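Chapter 3
Hard Floors: Looking, Sweeping and Picking Up

When I ask a new group of housekeeping students what they think the hardest surface in a building is to care for, they nearly always say carpet, and I can see why, because carpet holds on to everything you drop on it and a good deal that you didn't. But carpet is forgiving in its way. A hard floor shows you every streak your mop left behind, and a speckled one plays a second trick on top of that, hiding the very crumbs and grit you are supposed to be looking for until somebody steps on them in their socks!

In the last chapter we spent our time above the knee, with counters, shelves and windowsills. Now we are going to come down to the floor and stay there for a while, and I hope you will be patient with me, for I am fond of floors and tend to go on about them.

My own first job was in the long corridor of the Dornside guesthouse, which had a pale floor full of little dark flecks from one end to the other. My supervisor, Arlindo Pacheco, gave me a broom and 45 minutes, and I was finished in half of that and very pleased with myself. He walked to the far end, crouched down by the door and looked back along the floor toward the window. Then he waved me over to do the same. From down there I could see sand, two paper clips, a sunflower seed and a whole drift of lint along the baseboard, all of it lying in plain sight. Standing up, I had taken every bit of it for part of the pattern. I swept that corridor again (it took me the full 45 minutes the second time) and I have been crouching at the ends of hallways ever since.

So the first skill in this chapter is simply looking. We will practice getting low, using the light from a window or a lamp set on the floor, and running a clean palm over a small patch to feel for grit. Your hand will often find what your eye has missed.

The second skill is picking up before you sweep. Anything too big for the dustpan, anything that might belong to someone, and anything that could scratch if it were dragged along comes up by hand first. Coins and hairpins are a nuisance on a smooth floor, as you will know if you have ever chased one with your fingernails. Slide it toward a joint or a wall, tip it up against the edge, and take it from there. Broken glass is a separate matter altogether and has its own section, with the gloves and the damp paper towel, beginning after Exercise 3.

The third skill is the sweeping and damp mopping itself, and there we will talk about terrazzo, ceramic tile, sealed stone and the sheet flooring made to look like them. They are easily mistaken for one another, and a cleaner that suits one can dull the next. Vinegar, for instance, is kept well away from terrazzo and marble, however highly your aunt may speak of it.

Before you read on, please choose a patch of hard floor at home or in your training room, one you believe to be clean. Get down close to it, take your time, and write down whatever you find there. Keep the page in your notebook, as you will want it again for Exercise 2.

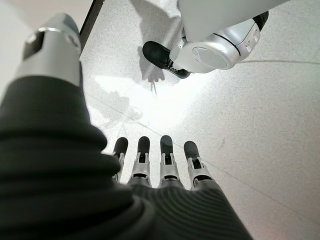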